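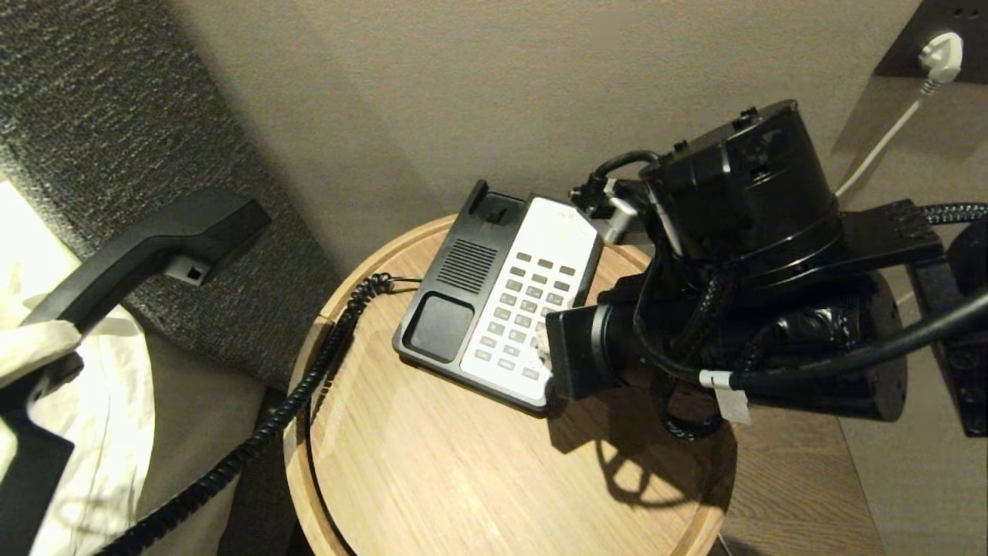
Slide 1. Handset up, left hand. Phone on the bedside table.

Notes for Redport shared workshop evening, 16/06/2022. Keep it under the slot, leave time for Farhad's demo after.

OPEN
Hi, thanks for coming out. Two arms, one desk phone. Started in my garage, moved to the workshop when the garage got too full. Say thanks to Murray MacPherson for the drill press and for most of the brackets.

Why a phone? Cheap. Everyone knows what it should do. Has a cord. The cord is the whole talk really.

THE HAND
Left hand wears a white fabric glove. Bare fingers slid on shiny plastic, every time. Tried rubber bands, tried tape. Tape left goo. Glove is boring and it works — wash it now and then.
Grip point: low end of the handset, not the middle. Middle grip looks nicer but then there's no room to put it back down in the cradle.
Ask: who here has tried gloves on a gripper? Wait for hands.

THE CORD
Coiled, springy, pulls back harder the further you lift. On the slide it hangs down over the rim of the table and comes back up to the side of the base. That rim catches it. Took me 2 weeks to stop blaming the software.
Fix was slower lift, and stop lower. Thats it.
Also the base walks. Light phone, tight cord. Henrik Eichhorn said sticky putty under the feet, he was right, buy him a coffee.

THE RIGHT ARM
Supposed to press the keys. Small keys, close together, my joints have slop in them. Best run so far: 87 presses before a wrong key. Worst run 8. Don't hide the 8, people like the 8.
Shadow problem — the arm throws a big dark patch on the tabletop. Vision did not enjoy this. Lamp on the other side helps, still fiddling.
Cables: mine are a mess. Label both ends BEFORE you bundle. I did it after, lost an evening.

MONEY
Some 980 dollars all in, not counting stuff I broke. Motors most of it. Skip the breakdown if short on time, it's on the handout.

WHAT'S NEXT
Putting the handset back without looking. Dialing a whole number in one go. Cosimo Galli wants it to answer when it rings, I want to finish the dialing frist.
Hoping to bring it to Stulbridge in October if the wrist holds up.

QUESTIONS
If someone asks about code: yes will share, needs cleaning up.
If they ask about safety: stop button on a long lead, in my hand, always.
Then hand over to Farhad. Remember to unplug the mic.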